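Workshop Diary, Shared Bench
Entry for Sep 25, 2024
Kept by Themis Karras

The bench was booked for the full afternoon and the session began on time. The purpose of the day was to finish the second hand-held gripper, the one the members refer to as Uria, and to bring it to the same condition as the first. The housing had been printed in gray over two nights and was collected from the shelf with the supports already removed.

The first hour was spent on the finger mounts. In the previous build the screw holes were cut too tight and one of the bosses cracked. The holes on this housing were opened by hand with a drill bit held in a pin vise. The work is slow and is recommended to anyone repeating it. All 4 screws then seated without force. The left mount sat slightly proud of its pocket and was filed down until a steel rule lay flat across it.

The fingers were fitted next. They are from the batch purchased through Wilberg in the spring, and the material has held up well in storage. Some trimming was required at the base of the right finger, where a ridge left by the mold prevented it from going fully home. The pair was opened and closed by the trigger 80 times as a running-in exercise. The linkage squeaked for the first part of this and was given a small amount of dry lubricant. Oil is not to be used on this part, as it travels to the pads.

The return spring remains a matter for discussion. The spring specified in the Grorelik drawings is stiff, and the hand tires after a short period of use. A softer spring from the parts drawer was tried and did not bring the fingers back to a full close. The stiff spring was reinstalled. An order for an intermediate size will be placed, and the drawings will be marked accordingly.

The completed gripper was weighed on the kitchen scale at 357 grams with its cable detached. The first unit is lighter. The difference is attributed to the infill setting, which had been raised after the cracked boss and could now be lowered again without risk. A note has been added to the print file.

The remainder of the session was given to checking how the tool sits in the hand and what its camera takes in. The laptop was placed on the chair by the wall, the table being needed for other equipment. The view is wide, and the fingers occupy the bottom of it as intended.

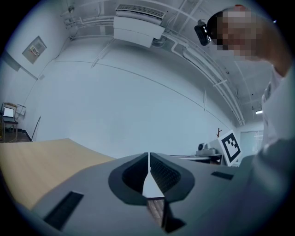
View from the gripper camera, fingers together, with the printed marker set up near the right side of the wall.

Two points were noted from this view. The housing takes up a larger share of the lower part than is desirable, and the camera bracket should be raised by 10 millimeters in the next revision. The seam between the fingers falls close to the middle, and no sideways correction is proposed.

The marker is to be given a firmer support before any measurements are relied upon. It stands at a slight tilt. A block with a sawn slot would serve, and there is offcut pine under the bench suitable for the purpose.

A message was received in the evening from Mitsotakis-Vlachou concerning the cable sleeves, which are delayed. The present cable will be tied with cloth tape in the meantime. The bracket should be redrawn before the next booking so that it can be printed overnight.

Matters carried forward: the intermediate spring, the raised bracket, the slotted block, and the return of the pin vise to the drawer from which it was borrowed. A third unit has been requested for December, and the filament on hand is sufficient for the housing but not for the trigger.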